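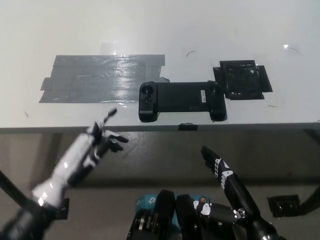
Ulises Villalba thought we should have asked who was driving. He wrote that in the margin of my first draft, and he was right, so this version of the report starts with it.

Our class visited the Likus open day in Medina in March. The handout promised "autonomous tabletop handling," and I went in expecting to write up how well it worked. What I ended up writing about is how hard it is for a visitor to tell.

The demonstration used a robot with two arms and jointed hands at a white table. One patch of gray tape and one of black tape were stuck to the tabletop, with a game controller lying between them, the type that clips around a phone. The task as explained to us was to pick up the controller and set it down on the black patch. The two are only a short distance apart. I mention this because the presenter, Florencia Vergara, called it "transport," and I think most people would call it a nudge.

We were shown the task seven times. By my notes, four of those ended with the controller on the tape. On the others the hand closed too early, or pushed the controller along and stopped. Ms. Vergara counted one of the pushes as a success, as the controller did touch the tape. Gisela Zapata, my lab partner, had marked it as a failure. We left it as a failure in our table and I still think that is fair, but it shows how loose the goal was. Nothing on the handout said what "done" meant.

I asked three things in the question period:

Was the robot choosing its own motions? The answer was that it had learned from 900 practice runs guided by a person, and that it was "mostly" on its own that day. I asked what mostly covered and was told an operator could step in. I could not see an operator from where I sat, so I can't say if one did.

Had it been tried with other objects? Yes, in their workshop at Drolldale. No results were shown.

What happens if the tape is moved? They offered to try this after the break. The break ran long and our bus left at 3:30.

Gisela's opinion is that I am being too hard on them. She points out that fingers closing on an odd shape is difficult, and that a glossy table with lights overhead can't help the cameras. I agree with her on both. My complaint is with the word autonomous on the handout, and with a test where the object started near its goal.

If the class goes again next year, I would ask to see the object placed by a student, and I would ask for the operator to stand where we can see their hands. Ulises wants the failed runs on video too. I have added his request to the list we are sending to Likus.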